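Speaker notes: Running a small repair desk
Talk for the Dakthorpe library network, 30 minutes plus questions

Slide 1. Opening
Welcome. Say where the toilets are and that the slides will be posted.
Introduce the subject: how a branch library can run a repair desk on a small budget. We started in Gullby in August and added a second desk at Lallitz the following spring. Both are still open.
Ask for a show of hands: who already lends tools? Leave time for people to look around at each other.

Slide 2. What people bring in
Lamps, toasters, zippers, chair legs, radios. At Gullby the first 100 items were mostly small electrical things. Lallitz gets more furniture and more sewing.
Point out that this changed what we bought. The soldering iron at Lallitz hardly gets used. The clamps are always out.

Slide 3. Small furniture
Drawers are a good first job for a new repairer. Typical faults are a sticking runner, a loose front panel, or a handle that has come away. Most need wax, glue or two screws.
Ask the owner to empty the drawer at home. We put this on the booking form after a long afternoon of sorting buttons.
Cover the table with paper before glue comes out. 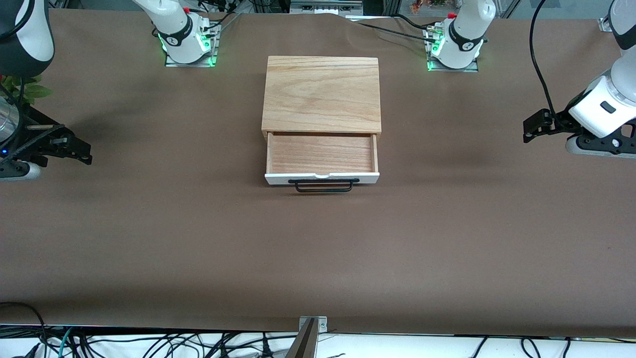

Slide 4. Booking
We tried walk-in only. People waited too long and left. Now it is half booked, half walk-in, with slots of 20 minutes.
Read out the three questions on the form: What is it? What is wrong with it? Has anyone tried to fix it already?
The third question saves the most time. Pause here for a comment if the room seems lively.

Slide 5. Money
The starting grant was $1000 for both desks. Tools took most of it. Glue, fuses, thread and sandpaper are the running costs, and the donation jar covers those in most months.
We don't charge. If someone needs a part, they order it and come back.
Godoy is the booking system. It was already paid for by the network, so it is not in the budget shown.

Slide 6. The room
You need a door that locks, outlets on at least one wall, and a place to leave things overnight while glue sets.
Light matters more than floor space. Check the room at the time of day you plan to open. A bench that looks fine at 11 in the morning may be in shadow by 4. Plain matte walls in a mid tone cause less glare than gloss white, but they need more lamps.

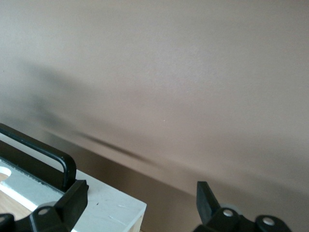 Shadow across a beige wall, darker toward the bottom.

Slide 7. Safety
Every electrical item is tested before it goes home. If it fails, it goes home with the plug tagged and the owner signs for it. No microwaves, no gas, nothing with a swollen battery.
Mention that the full list is on the handout.

Slide 8. Questions
If there are none, go back to slide 4 and ask how others handle walk-ins.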